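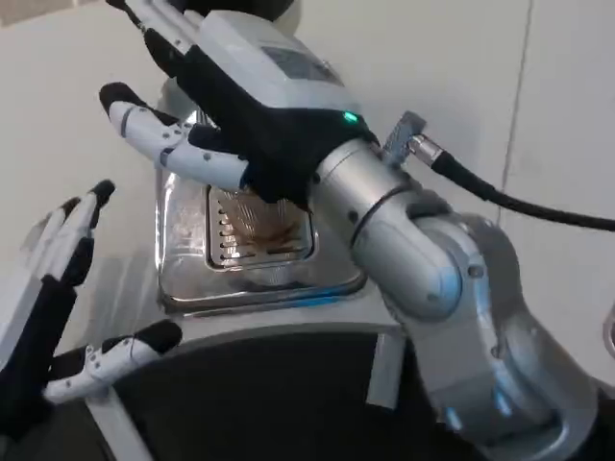
Home Shop Knives Boards Repairs Basket

Stamton 977 Bread Knife

I've cut my breakfast with this knife every morning for two years, so I'm not going to pretend I'm neutral! It was the first thing I put in the shop and it's still the one I'd grab if the kitchen caught fire.

The blade is 29 cm long, so you can get across a big round loaf without sawing back and forth from both sides. The teeth are wide and fairly shallow, and they bite into a hard crust straight away (my old one used to skate about on top and then dive off towards my thumb). It'll do a soft white loaf too, but go gently – let the weight of the knife do most of it.

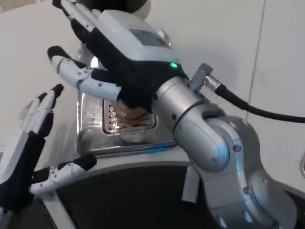 The handle is beech, oiled and riveted, and a bit fatter than you might expect. My hands are small and I got used to it within a week. Belmiro Matos, who makes them for us, will do a slimmer one if you ask when you order, for the same £40. Left-handed ones are ground the other way round, so please tick the box, as I can't swap the blade afterwards.

People ask me how to get even slices. Let the loaf cool right down first! Then lay it on its side, where the crust is softer, and look at the far edge of the blade while you cut. I like mine thick for toast and thin for sandwiches, and I still get the odd doorstop.

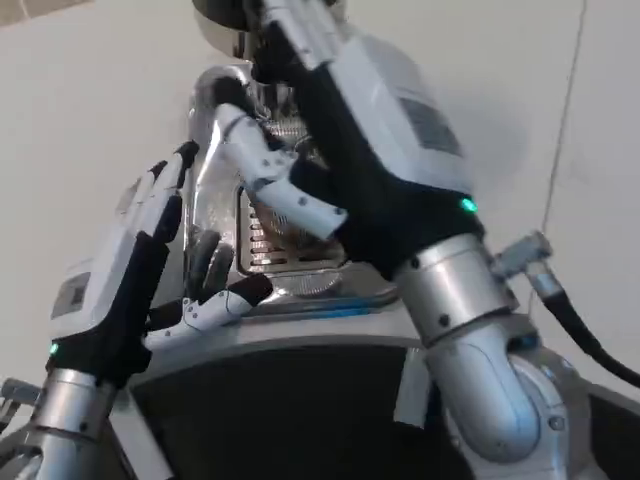
2 min read

Wash it by hand and dry it before it goes away, please. A rub of oil on the handle now and then keeps the beech happy. When the teeth go dull, post it back and I'll have it sharpened – you just pay the postage.

It comes in a card sleeve, which I'd keep for the drawer. The next batch is due in September.

We use cookies to remember your basket. Accept Settings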